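Section 4: Loading the drum

Applies to Barbu front-loading laundry units supplied by Skomeck. Revised Nov 5, 2023. Replaces the July sheet.

4.1 Before loading

1. Set the main switch to OFF.
2. Open the door fully and let it rest against its stop.
3. Run one hand over the drum wall. Remove coins, clips and buttons.

CAUTION: Do not lean on the open door or hang wet items from it.
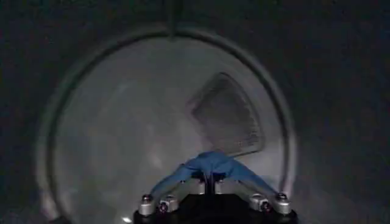

4. Wipe the rim of the opening with a dry cloth.
5. Check pockets and close all zips before any item goes in.

4.2 Sorting and loading

1. Separate items by care label. Heavy cottons go in a different load from light synthetics.
2. Place large items first, toward the back of the drum.
3. Add small items singly. Do not push them in as a bundle.

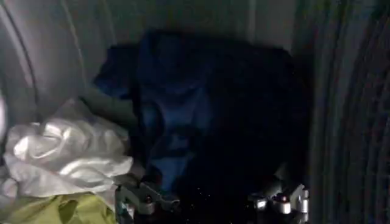

4. Leave a hand's width clear above the load.
5. Dark items being washed for the first time must be run alone, at 40 degrees or lower.

Note: Spin speed for mixed loads is limited to 1000 rpm. Error 200 means the load is out of balance. Stop the cycle, spread the items by hand and restart.

4.3 Door and latch

1. Press the door until the latch clicks.
2. If the door springs back, check for fabric caught at the collar.

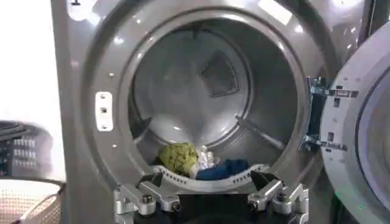
Lint on the latch is the usual cause of a door fault. Clean it monthly with a soft dry brush. The white latch plate is to the left of the drum opening and has three small openings, one above another; brush each one lightly and do not insert anything metal. If the fault remains, order latch kit 1753 from Plamwood.

4.4 Inspecting the empty drum

1. Remove all items.
2. Turn the drum slowly by hand through one full turn. 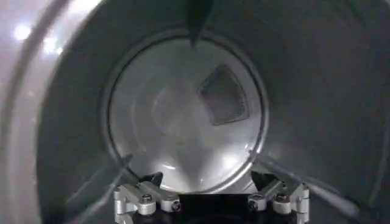
Inspection is done monthly, or after any load containing zips or hooks. Use a torch held low. Overhead lights can leave bright spots on the pale curved panel at the left, and similar glare may hide fine scratches. Report sharp edges to Beverley Tindall at Ultton and leave the unit switched off until it has been checked.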